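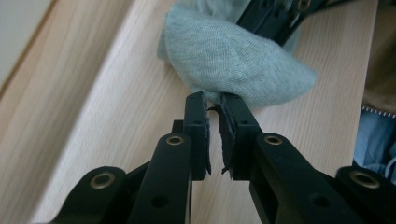

Communiqué de presse
Rechercher sur le site OK Menu

L'atelier partagé Staden publie les plans de Grovlow, une pince à main pour la manipulation de textiles

Septembre. L'atelier partagé Staden met à disposition les plans, la nomenclature et la notice de montage de Grovlow, une pince parallèle à deux doigts tenue à la main. L'outil a été conçu par Kartini Tambunan et Isauro Ventura, membres de l'atelier, pour enregistrer des gestes de pliage et de tri du linge destinés à l'apprentissage d'un bras robotisé.

La structure est en plastique noir mat. Les doigts sont guidés par une tringlerie symétrique dont les articulations reçoivent des bagues couleur laiton. Chaque face intérieure porte une garniture mince et sombre. L'ouverture maximale est de 85 mm. Le montage demande 4 heures avec l'outillage courant d'un atelier, et le coût des pièces s'élève à près de 200 euros.

Les essais portent sur de petites pièces de maille et sur des tissus plus épais. « La garniture reste le point à reprendre. Ses bords s'effilochent et des fibres passent dans l'intervalle entre les doigts », indique Isauro Ventura. Une version à garniture moulée est à l'étude.

Le traitement des enregistrements est assuré par Khúc, logiciel écrit par Kartini Tambunan et distribué avec les plans. La société Clinow fournit les bagues en petite série. Les ateliers souhaitant reproduire l'outil peuvent demander le dossier complet à l'accueil de Staden.

Contact presse | © Atelier Staden, tous droits réservés | Haut de page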